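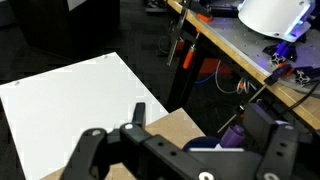

Lusberg will close the Rajput Street bridge to cars and trucks for 11 weeks starting in April while crews replace the deck and the drainage underneath it, the city said.

The bridge carries most of the local traffic between downtown Lusberg and the east side, and it is the shortest route to the Civumton road. Drivers will be sent north to the Mill Avenue crossing. The city expects the detour to add 17 minutes to a cross-town trip during the morning rush.

People on foot and on bikes will still be able to cross. The south sidewalk stays open for the length of the job, apart from a few overnight closures that will be posted at both ends of the bridge.

Wiltex, the contractor, will begin by moving a water line that hangs under the north side. Deck removal follows. The city said the old concrete has been patched many times and that water has been getting into the joints every winter. An inspection last year found no immediate danger but led to a lower weight limit, and garbage trucks and loaded delivery trucks have been using other streets ever since. 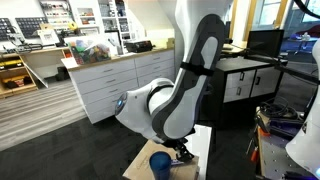 One resident at the public meeting said the Mill Avenue crossing already backs up past the school at 8 a.m. and asked why the work could not wait until classes let out. City staff answered that the water line has to be moved before summer demand goes up, and that waiting would push the deck work into the fall.

The signal at Mill Avenue will be retimed before the closure begins. Left turns from Mill onto Foundry Street will not be allowed between 7 and 9 a.m. Parking will also come off the east side of Mill for two blocks, which drew complaints from several people who live there. The city said those households can apply for a temporary permit to park in the lot behind the old post office.

We use cookies to remember your settings and to measure how our pages are read. Accept all | Manage choices

Work hours are 7 a.m. to 6 p.m. Jackhammers will not be used before 8 a.m. A request from Wiltex to work later into the evening was turned down after residents on the east bank objected to the noise.

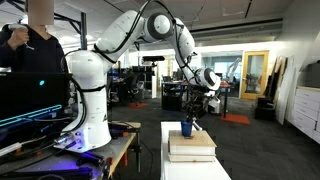

Bus changes

Route 3 will not cross the bridge during the closure. Buses will turn around at the Rajput Street stop on the west side and pick up again on the east side, where a separate shuttle will run to the hospital and the Civumton transfer stop. The shuttle is free and leaves every 45 minutes.

Riders who need help getting across the bridge can call the transit office a day ahead to arrange a van. The stop in front of the pharmacy will be closed, and the next nearest stop is at the corner of Foundry Street.

School buses will use Mill Avenue. Families on the east side should expect earlier pickup times, and the school district will mail the new schedule before the bridge closes.

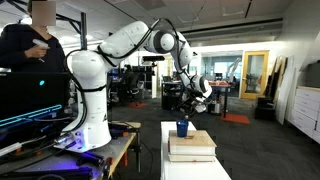
A person with a small white handheld device near a workbench.

Stores on both sides of the bridge will stay open. The city will put up signs pointing drivers to the parking lots behind Rajput Street, and meters on the west side will be free until the bridge reopens.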